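right, packing thread. doing the kids' party games box before Monday and I'm going to write it down this time so I stop reinventing it every single time

for anyone new: I lend out a box of party and garden games to people round here. Started as one bag of beanbags. Now it's 47 things and a spreadsheet

the big plastic crate went back to the shop, lid never fitted. Got two smaller ones from Brundard instead, 24 quid the pair, lids click down properly. very pleased, sad I know

rule one. everything soft goes in its own clear bag. CLEAR. I did a whole year of black bin liners and spent my life untying knots to see what was in there

rule two, bags bigger than you think. if you have to wrestle it you'll split the seam and then you've got a hoop and two bits of plastic

someone asked what I use — the Nater ones off a roll, fairly thick. The thin ones cling to foam and drive you up the wall

the foam rings are the worst bit of the job. They're light, they're fat, they won't lie down, they take up half a crate and weigh nothing. Kids adore them though so they stay

how I do it: bag flat on the table, open end towards you, ring in on its edge, then work the plastic up round it a bit at a time. don't try and drop it in from above, it just sits on top and you end up chasing the bag across the table
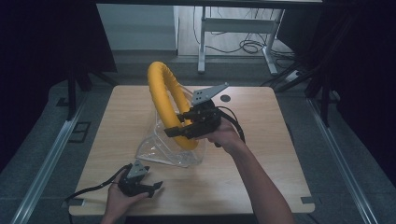
Thread last edited: Monday, 18:24 · 2 edits

yellow one, standing up in its bag. Foam's got little wrinkles in it but they all go like that, doesn't matter for throwing

once it's in, press the air out with your forearm and fold the top under. NO tape. tape pulls the surface off the foam, ask me how I know

also don't put anything heavy on them. I had a ring under the skittles all of December and it came out egg shaped. It did go round again, mostly, took ages

table tip while I'm here. clear it completly first. I used to pack on the floor, and my knees have opinions about that now

crate one: rings, beanbags, the soft balls, the parachute (folded, not stuffed, please, if you borrow it)

crate two: skittles, quoits, bats, chalk, spare pegs. Chalk in a tub with a lid or everything goes pink

someone's bound to ask about the Fontana croquet set. It doesn't fit in either. It lives in its own long bag and gets forgotten in hallways, so if it's in YOUR hallway please say

label goes on the short end of the crate so you can read it when they're stacked. I've put it on the lid for years like an idiot

I write what's in there AND how many bags. not the individual bits, just bags. Crate one is 18 bags if I've done it right. quick count on the way back in and you know if something's stayed behind in a hedge

wiping: damp cloth, drop of washing up liquid, leave them out overnight before they go back in plastic. Bagging damp foam = smell. you won't get rid of it either

Q from replies, can you wash the rings in the machine. I wouldn't. The cover might be fine but the middle soaks it up and takes days

other Q, where are they from. Skesora, bought ages ago, no idea if they still do them. any foam ring that size would do the same job

ok kettle on then crate two. if you've booked for the weekend it'll be by the side door from 5, bring a car not a bike — last time was a lot to watch

oh and the pump. the pump goes in crate TWO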